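Posted in: Desk & Workshop | Tags: tidying, small tools, tables

I finally wrote down how I keep the tables in order, after two people asked in the comments on the July post about glue. It isn't a system. It's a few habits that have held up since I moved into the unit on Skenbridge, where the floor space is good and the storage is close to zero.

The room has more than one table and they do different jobs. The desk by the window gets whatever comes in with me: phone, mug, bottle, the spool of filament I mean to put away. I used to fight this and clear it every evening. Now I leave it alone and only ask that it stays on that desk. The chair goes in front of it and the cables hang down the back, or they do when I remember to push them through.
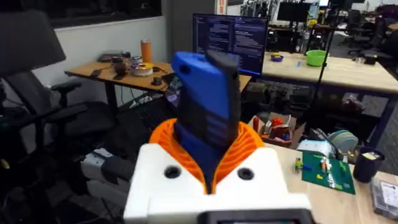 The window desk, with the pale yellow spool still out.

Filament is the one thing I'm trying to be stricter with. I bought a shelf kit from Endum to hold the spools and it is still in the box, because the wall it was meant for is too soft for the screws. The spools go in a lidded bin for now. I write the date I opened each one on a strip of tape, and that has been more useful than the shelf would have been.

The light wood tables are for work. The rule there is that a tool can be out if I'm using it that day, and otherwise it goes back in the pencil case or the drawer. The pencil case was meant to be temporary. I had a proper roll-up pouch from Stommont with a slot for everything, and I never used it – rolling and unrolling it took longer than the job did. A zipper is faster. The case holds the small stuff: two knives, a pin vise, a short ruler, pencils and the bits that would otherwise end up on the floor.

Loose screws go in a cup. I tried a tray with compartments and spent my time sorting screws I was going to use up the same week.
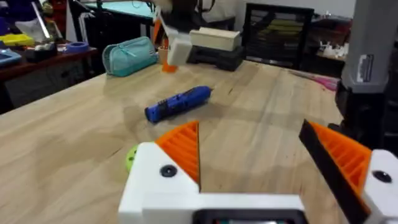

Blue cordless tool out, teal pencil case behind it.

Paper goes upright in a mesh organizer. I keep 5 folders going at once and anything older moves to a box. If a sheet has been lying flat on the table for two days I either file it or recycle it. Most of it gets recycled.

The wood has picked up marks and I've stopped worrying about them. I did sand one top last year, with 180 grit and then 240, and put on two coats of Cortés hard oil. A tin is 500 ml and I used about half. It looked very nice until I dragged a vise across it.
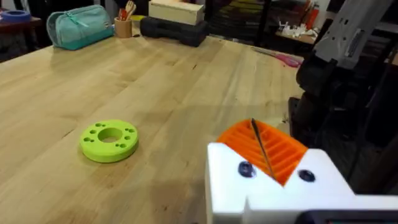 Printed parts are the last thing I haven't solved. They're too odd in shape to stack and I don't like throwing them out while a project is open. At the moment they stay on the table until the job is finished, then they go into a bag with the project name on it, and the bag goes in the bin under the bench. I go through the bin when the lid won't shut.

Next job is the wall. I'll look for different anchors and try the shelf again, and if that fails I'll stand it on the floor.

We use cookies to remember your comment settings. By continuing to browse you accept our cookie policy. OK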